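Planning for a Two-Arm Bench: Your Questions

We get a lot of mail from folks at small shops who would like a pair of robot arms on the bench and have no idea what to put in the budget. Floarea Ene looks after orders here at Zistwood, and she helped me pull these answers together.

What does the starter bench cost?

The two-arm bench is $1,793, with both arms, the posts and the work mat. Shipping is extra, and I'm sorry to say it does vary quite a bit by state, so please ask for a quote before you send your numbers upstairs!

Do I really need two arms?

For small parts that sit happily in a tray, one will do you fine. Long stock is another story. A length of aluminum extrusion wants to be held at both ends, and most of the people who write to us about framing work end up with the pair.
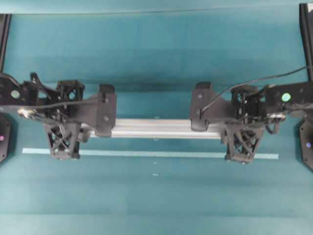

You will also want to think about length early on, before you settle on a table. Send us the longest piece you plan to handle and we'll tell you which post spacing to order — moving the posts later is a nuisance.

Can I print my own spare fingers?

Yes, and please do. The files come with your order, and plenty of our customers run them on a Prusa they already own. If you don't have a printer, set aside $700 in the first year's plan for spares and cables, and you may well have some left over.

How long is the wait?

Plan on 10 weeks. Orders placed in January tend to run longer.

Is there a discount for schools?

There is! Order five benches or more and we take 5 percent off. Ask Floarea for the Prinley form, and send it in with your purchase order.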